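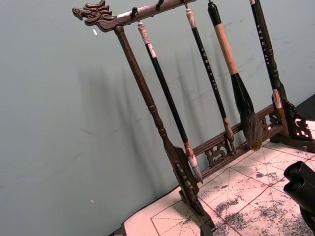 Dragon-head rack, four brushes hanging.

Thread on the honor roll, because people keep sending me the city's flyer and asking what I think. I've read the flyer. I've also read the packet behind the flyer, which is longer and less cheerful.

Background for anyone new in town. The honor roll is the bronze wall in Nema Park, put up in 2000, with 649 names on it. Everyone from Honstead who served and whose family turned in a form. It covers every war up to the one that was on at the time, plus peacetime.

The plan: take the wall down, put the panels "in long-term care," and replace the whole thing with two touchscreens in the lobby of the Frade Building. Work would start in November, which you may notice is also when we hold the ceremony at the wall.

The flyer says the wall is "at the end of its service life." I went over there with my thumb and a flashlight. It's bronze. Some of the bolts are rusty and the left end has a crack in the footing you can get a pencil into. That's a bolt problem and a concrete problem.

I asked Berenice Tapia, who has my ward, if anybody had priced fixing the footing. She said it had been "looked at." I asked if I could see what the person who looked at it wrote down. She said she'd get back to me. That was before the summer. I like Berenice, I voted for her twice, and I'm still waiting.

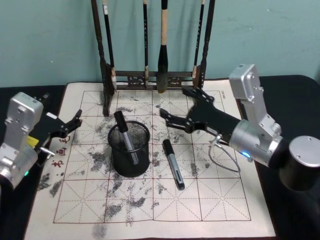
Gridded practice sheet with plenty of gray-black smudges.

Now the screens. They come from a company called Veltex. The packet has four pages on what the screens can do and one paragraph on what happens when they stop doing it. The paragraph says "support is available." I bet it is.

I called to ask what support costs after the first year. I got a very pleasant man who told me pricing was "tailored to the community." I said the community was on the phone. He laughed and took my email. Nothing yet.

The selling point is that each name gets a page, with a photo and a short biography. Fine idea! I'd read them. But who writes them? Per the packet, families do, and there's a $60 processing fee per page.

So a name that's been on the wall for free since the day it opened gets a blank page unless somebody comes up with $60. The packet calls this "optional enrichment." Picture the kid scrolling through and landing on the blank ones.

And plenty of those names don't have anybody left here. Bok-nam Cho, who did the original name list back when it was shoeboxes and index cards, told me she couldn't find a living relative for a good part of it even then. She paid for some of the phone calls herself. She hasn't been asked about the new plan. She heard about it at the pharmacy.

She still has the cards, by the way. She let me sit at her dining table and go through the C's and the H's. One card just says "see his sister, Mill Street, after 5." No last name for the sister. Somebody went and saw her, I guess, since he's on the wall.

Where do you get 649 pages to load? The packet says 400 are "ready at launch." I asked what ready means. It means the name and the branch have been typed in. The same two things that are on the bronze.

As for the other 249, I was told they'd be "phased." I don't know what a phased veteran is. Adelino Henriques said he'd been called worse.

Adelino is on the wall, third panel, low down. I asked him straight out if he minded it moving. He said he didn't care much where it was as long as you didn't have to go through a door to see it. He walks past at 6 in the morning. The Frade Building opens at 9 and closes at 5, and it's shut on holidays.

Let that one sit a second. It's shut on holidays. Memorial Day is a holiday. So is the other one.

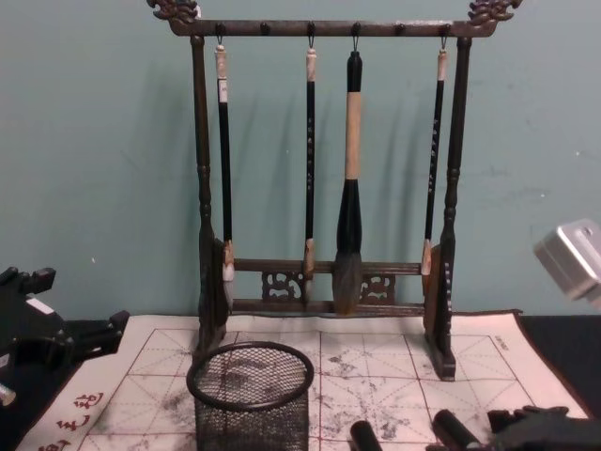 I raised the hours at the open session and was told there would be "exterior access solutions in a later phase." Aslı Yaman, who was two seats down from me and had come about a drainage thing, asked what an exterior access solution was. They said possibly a window.

In fairness, since I'm getting replies: yes, the park floods. The lower path was under water twice this past spring and the folding chairs had to go up on the grass. Older people had a bad time getting to the front. That's a real complaint and I've made it myself.

But you fix a wet path by fixing the path. Raise it, put in a drain, or swing the chairs around to the uphill side, where they used to be before somebody decided the flagpole should be in the middle of the photos.

Also in fairness, the wall is missing people. Nothing's been added in years because there's no room on the last panel. Benvinda Calado has been trying to get her daughter's name up since her daughter came home. She was told to wait for the new panel. Then she was told there wouldn't be a new panel because there would be screens.

I expected Benvinda to be for the screens, and I'd have understood it. I asked. She said she wants it in metal like the rest of them, and that she has a phone if she wants to look at a screen.

To whoever wrote "so you're against technology": I'm typing this on a phone. Put the biographies online, free, tomorrow. Put up a little sign by the wall with the address. I will personally type in some of Bok-nam's cards. None of that requires a crane.
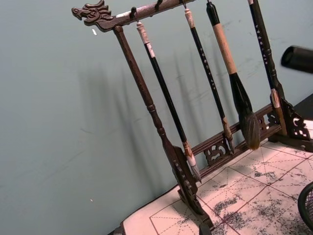
The piece I can't get past is "long-term care." I asked where. The answer was the public works garage, the back bay, with the old parade float frames. I've been in that bay. It's where the drinking fountain from the old school went for long-term care, and if you know where the drinking fountain is now, please write to me.

There's no date in the packet for when the panels would come out again, and nothing about who signs for them. I asked for one sentence saying the city won't sell or scrap them. I was told that was "implied." Then it should be easy to type.

Could I be wrong about some of this? Sure. If there's an engineer's report that says the wall is about to fall on somebody, post it and I'll delete half the thread. I've asked for it three times, twice in writing.

What I'd like before anyone votes: the report, if it exists. A price for the footing and the bolts. A price for one new panel. What Veltex charges in year two and year five. And the line about not selling the bronze.

The session is at 7 in the evening, upstairs, and the elevator was out last time, so call ahead if stairs are trouble. Sign up to speak before it starts or they won't take you. You get three minutes. Adelino says he only needs one.

Replies are open. If you've got a photo of the wall from the first ceremony, with the original plantings, Bok-nam would like a copy. She only has the one where she's blinking.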